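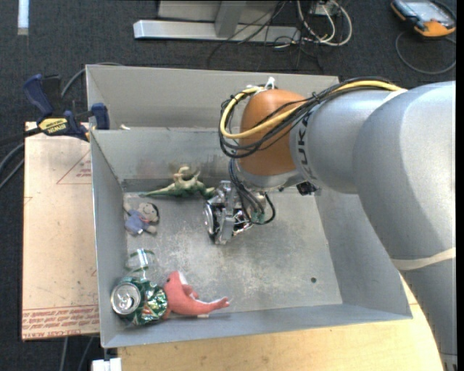

I spent most of the spring collecting demonstrations for bin picking, and a few people have asked me to write down how I do it. These are my notes up to 07/03/2025. They cover one arm, one gripper and one metal bin, so take them for what they are.

There are two ways I show the arm what to do. The first is by hand. I put the arm in its free mode, hold it above the wrist, and push it where I want it to go. The second is by remote control, where I sit off to the side with a hand controller and drive the gripper while looking at the bin.

I started by hand. It feels natural and a new person can learn it in minutes. The trouble is that my own arms end up over the bin, and the camera records them too. Yogesh Semwal trained a first policy on those recordings and it did badly. It hovered over the bin and closed on air. We went back through the recordings and in many of them my sleeve covered the object at the moment of the grasp.

Remote control is slower. My first session gave me 30 usable grasps and a sore neck. But the view of the bin stays clear, and the motions that get recorded are motions the arm made under its own power. I now use hand guiding only to find starting poses and switch to the controller for everything that gets saved.

What goes in the bin matters more than I expected. I used to fill it with wooden blocks. Neelam Sachdeva told me to stop that and use things that give when you squeeze them. So now it is plush toys, a plastic dinosaur or two, crushed cans, and cups. A plush toy forgives a bad approach. You can come in crooked and still lift it by a fin or a foot. A clear cup does not forgive much, and it is hard to see on a gray floor, for me as well as for the camera. Crushed cans are somewhere in between, depending on which side is up.

Things against the wall are the hardest. The sides of the bin slope, and if I come straight down the fingers touch metal before they reach the toy. I tilt the wrist a little and come in from the middle of the bin. If I can't get a grip in two tries, I drag the object toward the center first and then pick it up. I record the drag as part of the same demonstration.

Failed grasps get saved too, with a separate label. In May I threw them away, and I regret it. Jiahui Fan wanted them later to train the part that predicts whether a grasp will hold, and we had to collect that set from scratch.

A few settings and habits, for anyone doing the same:

Clamp the bin. Mine used to creep across the table when the gripper pushed on a wall, and a whole afternoon of data ended up with the bin in a different place from where it began.

Leave slack in the cables at the wrist. Turn the last joint all the way in both directions before the first recording and watch the loop.

Stir the objects by hand every 9 picks.

Stop when you get tired. My late recordings are full of small corrections that the policy then copies.

The target is 1,000 good demonstrations before we train again. Shalini Shukla is taking over half the sessions next week, which should also tell us how much of the current behavior is just my habits with the stick. I'll post the numbers once both sets are in.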